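2026-08-11 – small glass office, clearing out
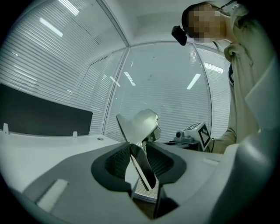
Silver laptop, open. White blinds on the glass wall behind.

Started on the small office before the Requena people move their files in. Nicanor has the list, I have the labels. Everything that stays on the Bratero side gets a yellow label, everything else goes to room 18.

Laptops first. Tag 849 is on the Jeller account and should have gone back in May. Renji Sugiyama thinks the loan was extended but can't find the mail. Put down as "open" until he does. Chargers go in the same bag as their machine this time – last move we had a drawer of odd ones left over and never matched them.

Blinds: leave them as they are. Facilities want to measure the glass before anyone takes them down. Slat cleaning is on their sheet, not ours.

Still to do:

- ask Lallis about the 2 spare docks
- wipe the accounts on anything going to room 18
- check key 61 fits the tall cabinet, the tag on it is worn
- new door sign (Nicanor)

The label printer ran out of yellow before lunch. Used white with a Y in marker, which will do for now. Order another roll with the next Lallis delivery and relabel when it comes. Cabinet contents not touched yet, picking that up tomorrow with Renji.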